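Rondberg home care bed, three months in

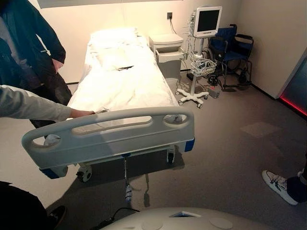

I did not plan to own a hospital bed at my age, but a new hip has opinions about stairs and low mattresses, and so the spare room became a ward. I went with the Rondberg over the Arex, which was $473 more and seemed to be charging for the brochure.

The footboard is the best part. It's grey plastic with openings you can get your hand into, and after a few weeks I stopped seeing it as furniture and started using it as a railing. The blue caps on the bottom corners have taken every hit the vacuum had to offer.

The casters roll fine on carpet as long as you mean it. Turning is another matter – allow for a second person and some language.

Regular sheets work. I put a big white cover over the whole business, hoping for hotel. It says clinic, but a clinic that's trying.

Complaints: the mattress is firm in the manner of a bus bench, and I replaced it with a Bundgaard foam one for $217. The manual covers assembly in 3 drawings, one of them upside down. Rina, the store's chat helper, told me to consult the manual.

Would I buy it again? Yes, though I'd budget for the mattress from the start. Four stars. The fifth is with the missing washer.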